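Week 7: Backup claims and how to read them

Vendors like to quote a mean time between failures in the hundreds of thousands of hours. Treat it as marketing until you see the test conditions. A drive run for a few weeks in a cool lab tells you little about one in a hot closet in its fifth year.

Same goes for "93% of restores succeed," from the Drultix brochure in your packet. Success by whose count? A restore that brings back 46 folders and skips the payroll one may well be in there.

Mirroring is not backup. Delete a file on one disk and it's gone from both. 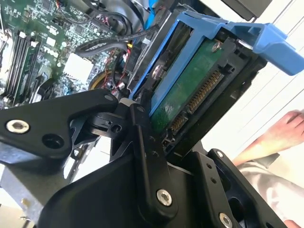
Snapshots on the same machine have the same weakness, whatever the Vorell white paper says on page 5. Ask where the second copy lives and who last read a file back from it.

For next class: read the Husholm case, skip the appendix, and mark every number that has no source.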